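Home / Support / Kitchen and Bath Storage / Wire Racks / Set-Up Guide

Karkholm Wire Rack, Model 1397
Section 7: Placement, Loading and Care

7.1 Before you begin

Read this section in full before placing the rack. Assembly of the basket and the upright frame is covered in Section 6 and must be completed first. If any part is bent or missing, stop and contact Bellton Customer Support, quoting part number 2095 for the basket or 1113 for the upright frame.

You will need:
A soft, dry cloth
A level table, counter or shelf
A sponge or other small items to be stored

7.2 Choosing a surface

The rack may be used on wood, stone, tile or metal. The surface must be flat across the full width of the basket. Do not place the rack on fabric, on a cushioned mat or across a gap between two work surfaces.

1. Clear the area where the rack will stand.
2. Wipe the surface with the cloth and allow it to dry.
3. Check for grit. Small particles trapped under the wire will scratch a finished surface when the rack is moved.

CAUTION: Do not drag the rack. Lift it with both hands, holding the basket on opposite sides. Do not carry it by the upright frame.

7.3 Positioning the rack

1. Set the basket down gently, with the upright frame toward the back.
2. Press lightly on each corner of the basket in turn. If the rack rocks, turn it slightly or select another location.
3. Leave space in front of the basket so that items can be taken out without striking the wire.
4. Keep the rack away from the edge of the table, especially in households with young children.

NOTE: On tables with rounded corners, measure from the straight part of the edge. The curve reduces the usable surface more than is apparent at first.

7.4 Loading the basket

1. Place the sponge in front of the rack before loading, so that its length can be compared with the opening of the basket.
2. For a sponge with a scouring layer, decide which face is to rest against the wire. Bellton recommends that the scouring layer face outward. The softer face dries more evenly against the bars.
3. Squeeze out excess water over a sink.
4. Hold the sponge by its short ends and lower it into the basket. Do not force it between the bars.
5. Add any further items one at a time.

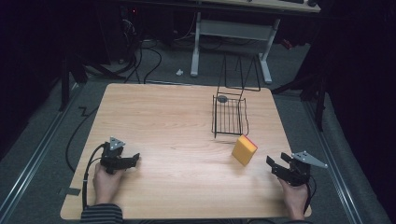 6. Confirm that nothing projects beyond the front of the basket. Long-handled brushes should lean back against the upright frame with the bristles at the top.

CAUTION: Knives, peelers and other sharp tools must not be stored in this rack. The spaces between the bars will allow a blade to pass through.

7.5 Routine care

Wash the rack with warm water and a mild detergent, then dry it fully. Do not use steel wool or bleach. If the rack stands on wood, lift it once a week and wipe underneath. Standing water left under the wire may mark the finish of the table.

If the coating is chipped, discontinue use near water and request a replacement part. Touch-up paint, including Dovirine enamel, is not approved for surfaces that come into contact with kitchen items.

7.6 Related products

The placement instructions in 7.2 and 7.3 apply equally to the Vitale rack. The loading instructions do not, as the Vitale basket has a solid base.

Section reviewed 25th March by Pin-yu Tsao, Product Documentation.

Next: Section 8, Warranty and Returns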